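Vorer: socket alignment and insertion planner

Vorer is the planning package of the Desten project. It takes images from the wrist camera, estimates where the target socket is, and gives the arm a short path to it. The code is tested only on the computer in the Tremitz cell.

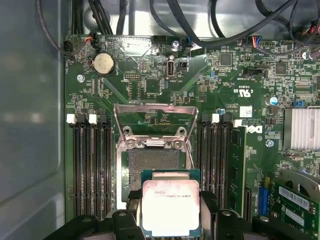 The pose estimator runs in two steps. First it finds fixed marks on the board, then it fits the socket outline. Good marks are the silver screws, the coin-cell battery and the white Dell logo. The raised load plate is shiny and is masked before the fit. Default limit is 70 iterations, set in vorer.yaml as max_iter.

Planning uses the Dalsgaard solver. The timeout is 3000 ms — please do not set it under 1000, the solver then returns an empty path without error.
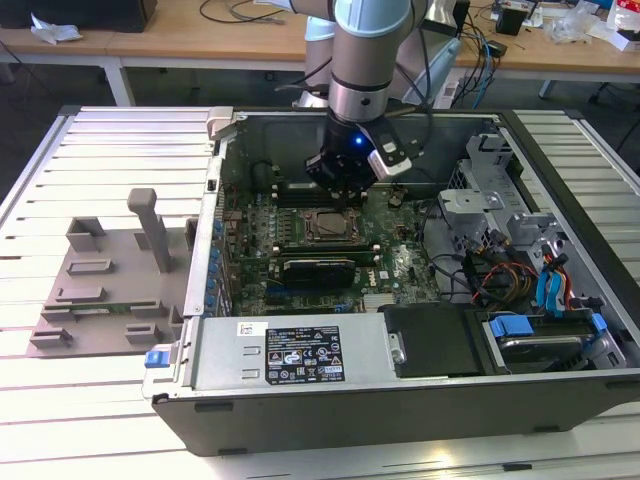 Ruan Sithole reports that the empty path can also come with the default timeout, if the collision mesh of the case is loaded twice. Check this before you open an issue.

Run: vorer plan --cell tremitz --rate 40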